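Pencil case

A pencil case, also called a pencil pouch, pen case or pencil bag, is a small container used to store and carry writing instruments and other stationery. It is used chiefly by schoolchildren and students, and also by office workers, artists and tradespeople who carry their own pens and markers. Cases are made in rigid and soft forms. Soft cases are most often closed with a zipper.

Contents

1 Terminology
2 History
3 Types
4 Construction
4.1 Materials
4.2 Closures
4.3 Labels
5 Typical contents
6 Use in schools
7 Packing and care
8 See also

Terminology

In American usage, "pencil case" is the general term. "Pencil box" is normally kept for rigid containers with a hinged or sliding lid, and "pencil pouch" for soft containers made of fabric or plastic sheet. School supply lists sometimes ask for one or the other by name, as a rigid box may not fit inside certain desks and a soft pouch may not stack on a classroom shelf. In British usage "pencil case" covers all forms.

History

Containers for writing tools are far older than the modern pencil. Scribes in several ancient cultures carried reeds or brushes in narrow cases of wood, and penners of leather or horn were worn at the belt in medieval Europe. Wooden boxes with sliding lids were in wide use among schoolchildren by the nineteenth century. Metal boxes followed, often printed with maps, multiplication tables or pictures.

The soft zippered case became common in the twentieth century as zippers grew cheaper and synthetic fabrics came into general use. Its spread is also tied to the ballpoint pen and the felt-tip marker, which are not easily damaged in transit and do not need the protection of a rigid box.

Types

Flat pouch. Two panels of fabric are sewn together along three sides, with a zipper along the fourth. The flat pouch takes up little room when empty and will slide between books in a backpack. Many are large enough to hold a short ruler.

Barrel case. A cylinder of fabric with round ends and a zipper along its length. It holds a large number of pens for its size, but the contents are stacked on top of one another and the item wanted is often at the bottom.

Box case. A soft case with a flat base and side walls, sometimes stiffened with foam or card. The larger models open fully and lie flat on the desk.

Roll. A strip of cloth or leather with a row of narrow pockets, rolled up and tied. Rolls are favored by artists because each brush or pencil is held apart from its neighbors.

Binder pouch. A flat pouch with punched holes along one edge, made to be clipped into a ring binder. Many have a clear front panel.

Rigid box. A hinged or sliding box of wood, metal or molded plastic. Rigid boxes protect pencil leads and drawing instruments from breakage.

Standing case. A soft case whose upper half folds or slides down so that the lower half serves as a pen cup.

Construction

Materials

Polyester and nylon are the usual outer fabrics for soft cases. Cotton canvas is also common and takes printing well, although it marks easily. Mesh and clear vinyl are used where the contents need to be seen from outside. Silicone cases can be rinsed clean under a tap. A lining is not always present. Where there is one, it is generally of a thin woven synthetic in a dark color, which hides ink.

Surface patterns are widely used to tell one case from another. Plain colors, stripes, checks and square grids are produced year after year by most makers, while licensed characters change with the season. The Lumow range, for example, kept a grid pattern in its catalog through several redesigns of the case itself.

Closures

The zipper is the most common closure. Coil zippers of nylon are flexible and suit curved openings, and metal zippers are found on heavier canvas and leather cases. A cord, tab or ribbon is often attached to the slider as a pull, which makes the case easier to open for young children and for people with reduced grip strength. Other closures include snaps, hook-and-loop strips, elastic bands and drawstrings.

The zipper is also the part most likely to fail. Failure is usually caused by overfilling, which forces the teeth apart near the ends, or by loose threads from the lining caught in the slider.

Labels

Many cases carry a sewn or printed label with the name of the maker or the owner. Schools often ask families to mark the case as well as the items in it. Iron-on tape, laundry markers and adhesive labels are all used for the purpose. Adhesive labels hold poorly on mesh and on coarse canvas.

Typical contents

The contents of a pencil case vary with the age of the owner and the work to be done. A case for a student in the middle grades commonly holds pencils, an eraser, a sharpener, pens in two colors, a highlighter, a glue stick and a short ruler. Permanent or dry-erase markers are added where the class uses them. Scissors, a compass and a protractor may be carried in the same case or kept at school.
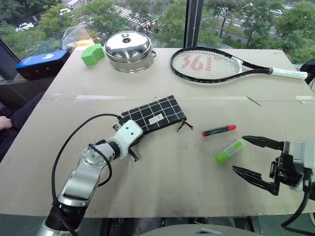 A black zippered pouch with a white grid pattern, beside a marker with a red cap.

Markers and highlighters are wider than pencils and account for much of the bulk in a full case. They are best stored lying flat, which keeps the ink evenly spread along the core. Caps should be pressed on fully before the case is closed, as a loose cap is the usual source of stains on the lining.

Use in schools

Rules on pencil cases differ from school to school. Some primary schools provide shared supplies at each table and ask that cases be left at home. Others require every student to bring one. During written examinations, students are often told to use a clear case or to place their pens directly on the desk.

In a survey of classroom supplies at Busham, compiled by Jaruwan Saithong and Wichai Boonyarit, 67 percent of students used a soft zippered case and 16 percent a rigid box. The remainder used a binder pouch or kept their pens loose in a bag. The authors recommended a weekly check of each case in the lower grades, in which dried-out markers are discarded and broken pencils sharpened.

Packing and care

A case is easier to use when the items are laid in one direction, with long items along the bottom seam and small items such as erasers and sharpeners at one end. Sharpeners without a shavings container should be emptied first. Items used every day are placed nearest the opening.

Polyester and nylon cases can generally be washed by hand in cool water with mild soap and dried open, away from direct heat. Pencil dust should be shaken out beforehand. Fresh ballpoint ink on fabric may respond to rubbing alcohol applied with a cloth, though printed patterns can fade under the same treatment and a hidden area should be tested. A stiff zipper may be eased by rubbing the teeth with a graphite pencil or a little candle wax.

See also

Desk organizer
Highlighter
Marker pen
Pencil sharpener
School supplies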